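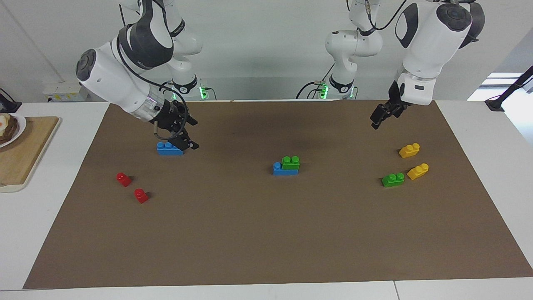 Danica Vidmar has spent most of August changing fingers. She works on a pair of arms at Umau, a small automation firm that builds packing and sorting cells, and her job this summer has been to decide which gripper goes on them. There were four candidates at the start of the month. When we spoke on a Saturday morning she was down to two, the Psarras and the Skamlow.

The test pieces are toy building bricks, on a sheet of brown paper spread over a white table. Vidmar says she tried machined blocks first and gave them up after a week.

"Blocks are too kind," she says. "Every face is flat, so every gripper looks good. A brick has studs on top and it's hollow underneath. If you come down a few millimetres out, you land a finger on a stud and the thing tips. You find out very quickly whether your fingers are any use."

The bricks are in several colours, mostly to help the camera. The small single-stud ones are the worst to pick up. There is so little side to hold that the fingers often meet above it, or knock it over on the way down.

"With the small ones I'd say the Psarras is clearly better," she says. "It has a narrower tip. The Skamlow closes harder, which is good for stacking, but on a small piece you don't want hard. You want it to stop."

Stacking is the second half of the trial. One brick has to go on another, sometimes square and sometimes shifted along so that a stud is left showing. Vidmar counts the offset placement as a separate task, as it goes wrong in different ways.

"If you're putting it on square, you can be slightly out and the studs pull it in for you. When it's offset you've got less to push against and the top brick rocks. Then the arm thinks it's finished and lets go."

Each gripper gets 100 picks and 40 stacks per session. She runs the sessions herself and writes the failures down by hand, with a word or two on what happened. By the day of our conversation the sheet had 2681 rows. Slips, tips and double grabs have their own codes. Anything else goes down as "other", and she admits that "other" is bigger than it ought to be.

Svenja Ortner looks after the controllers. She joined Umau from a company that made bakery machinery, and she is less interested in the fingers than in what happens between the two arms.

"Danica's question is whether it can hold a brick," Ortner says. "Mine is what the second arm does in the meantime. In the first version it just went home every time. It was safe and it was terribly slow."

She has since moved both arms to Level, a controller package that lets one arm wait, raised and closed, over its own part of the table while the other is working low down. The change took 12 days, longer than she had planned. Most of that went on stopping distances.

"You have to decide how near is too near, and you have to decide it for the elbows as well as the hands. People look at the grippers and forget there's a big piece of arm behind them."

Did it make a difference to the results? Ortner says it did to the timing and not at all to the grip. Vidmar partly disagrees. She thinks the waiting arm shakes the mounting a little when it stops suddenly, and that a few of the tipped bricks in the second week came from that.

"I can't prove it," she says. "I've got a column for it now."

Cables have been a nuisance for both of them. The gripper lead has to have enough slack for the wrist to turn, and when there is too much it swings. Vidmar has tied it back in three different places and is not yet satisfied. The Skamlow has the stiffer lead, and she marks it down for this. Ortner would not.

"You fit a cable once," she says. "You live with the grip for years."

The camera has been the easy part. It stays in one place and has needed very little attention since the paper went down. Vidmar chose brown after finding that the white table gave her trouble with edges in bright daylight. The paper creases and gets dark patches, and she replaces it when the creases start to move the bricks.

I asked which gripper she would buy if she had to order on Monday. She said the Psarras for picking and the Skamlow for stacking, and that fitting one of each was a serious option with two arms to fill.

Ortner was against it. Two kinds of gripper would mean two sets of spares and two sets of settings, and she would be the one looking after the settings. They had talked about it at lunch and had not agreed.

There are three more sessions to run. After that the bricks go back in the box and Vidmar starts again with paper bags, which she expects to be harder.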